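Malathi Hegde does not own a matching set of anything, and has built a small living on it. She sells mixed tableware under the name Borkby, and when I arrive at the kitchen in Trarkside on a Saturday she is hunting for the teapot. We never find it.

"Tea bags I can offer you," she says. "And a counter to lean on."
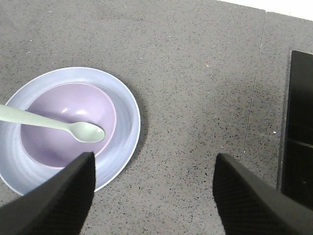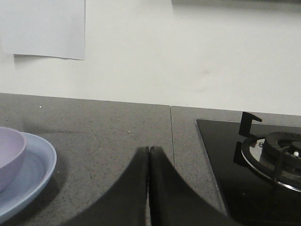
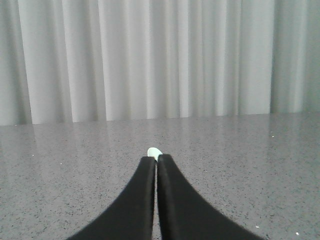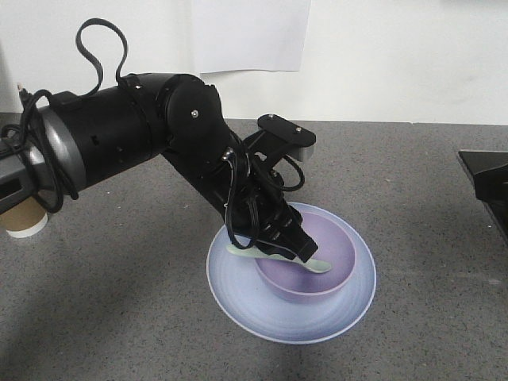

Hegde came to crockery by way of her aunt, who left her 219 plates and no instructions. She kept the ones she liked, sold the rest at Oseck market and found that people would pay more for a plate if she told them what to put on it. The pale blue plate with the purple bowl sitting in it is a pairing she has defended to several customers and her own mother. "Blue and purple, everyone thinks you got dressed in the dark," she says. "But put it on grey and it calms down. Everything calms down on grey. I'd live on a speckled worktop if they made them softer."

She is less relaxed about crumbs. Speckled counters hide them, she says, until you lean on one in a black jumper. I look down at my black jumper.

Borkby's one rule is that no two pieces in a place setting may come from the same range. Her business partner, Njål Sjögren, would like a second rule, about profit. He does the accounts from a spare bedroom and comes to the phone with the air of a man called away from a fire.

"We had 129 orders in February," he tells me. "Malathi wrote a card for every one. By hand. Some of them had jokes."

Were they good jokes?

"They were long."

The pair did once try to be sensible. A shop called Gape asked for 800 bowls, all identical, all white. Hegde thought it over for an evening and offered them 800 bowls in whatever colours turned up. Gape did not write back. Sjögren still has the email, and reads me the subject line with some feeling.

Rent on the kitchen has gone up and there is talk of moving the stock to his garage, where he says there is room for 3000 pieces and she says there is room for a bicycle. In the meantime she is trying to get hold of more green spoons, having decided that purple needs "something minty to argue with".

"Does it sell?" I ask.

"Ask Njål," she says, and goes back to looking for the teapot.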